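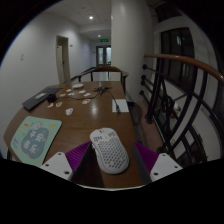

4.2 Letters as evidence of daily work

Figure 4. A perforated computer mouse held between ribbed purple pads, with a mint-green mouse pad to the left.

The richest source we worked with, and easily the most fun to read, is the set of 166 letters written by men of the Skasness engineer company. Most run to a single page, and very few mention combat at all! The writers talk about bridges, mud, bad coffee and (over and over) the trouble of keeping trucks moving in the cold. Sebastian Zamfir, who served as a clerk, wrote home every week and copied out the company's work lists as he went, so we can match his letters against the official log for 20 days in March.

The match is wonderfully close. Only 3 days disagree, all of them during the move to Cistumham, when the log was filled in later by another hand. Zamfir has the men laying planks on the river road; the log has them resting. We side with Zamfir here, as two other letters mention the planks as well. Vasiliu's earlier study used the log alone and so missed this work completely, which makes the letters all the more exciting for anyone studying how support troops spent their time.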